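Kelbridge Cutlery Swap: your questions

What can I bring?
Any loose spoons, forks or knives you'd happily eat with. Odd ones are very welcome, and honestly matched sets can be a bit dull! Up to 14 pieces each, please.

Do they need to be polished?
No, just washed. A quick rub with a dry tea towel brings up a lovely shine, though, and people do go for the shiny ones first.

How do I choose a spoon?
Lay it flat on a plain table and look at the bowl and the handle, then pick it up and pretend there's soup. You'll know within seconds (I always do, and I always come home with too many). 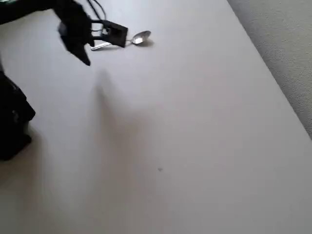
Menaka Gazi wrote in to say that she goes by the handle every time, and that a wide, flattish end sits best in her hand. Do try a few and see!

Can I swap a spoon for a fork?
Yes, one piece for one piece, whatever the kind.

What about serving spoons?
Bring them! They have their own tray, and a ladle counts too.

When do the doors open?
At 6 in the evening, every October. We pack up at 8.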